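Bedroom safety check, with my comments
Thu 29 September

I've done this walk-through twice a year ever since a space heater scare in August, and I always sleep better afterward. Steal it if you like! My sister-in-law Ffion Sayce went through it in her Witcombe apartment and added a line of her own.

Smoke alarm tested — OK. Loud enough to wake me with the door shut. Battery swapped anyway.

Carbon monoxide alarm — OK. The label says replace after 7 years, so I wrote the date on the back in marker.

Heater clear of bedding — FAIL. The comforter had slid right up against it. I moved the heater to the other wall and now I switch it off before I get under the covers (yes, even in a cold snap).

Cords and plugs — needs work. I had 5 things running off one power strip behind the headboard, and the plug for the Tralley sound machine was loose in its socket. Two of them are gone now.

Phone charging off the bed — OK, finally. I used to tuck mine under the pillow, which was bad for the phone and worse for my brain at 2 a.m.

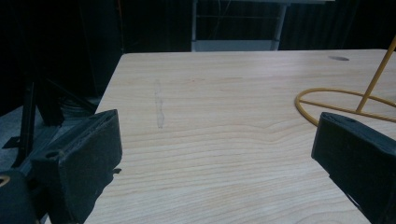
Path to the bathroom — OK, after I rolled up the little rug. I walked it in the dark in my socks to be sure, and I'd tell anybody to do the same, slowly!

Night light — OK. Mine is a warm amber one from Bowen and it's just bright enough to find the door.

Window opens all the way — FAIL. Painted shut on the left side. I've called the landlord and I'm going to keep calling.

Medicines and sleep aids — OK. Lids on, up high, nothing past its date. Ffion's addition: read the label with the light on.

Still to do: window, and a longer cord for the lamp.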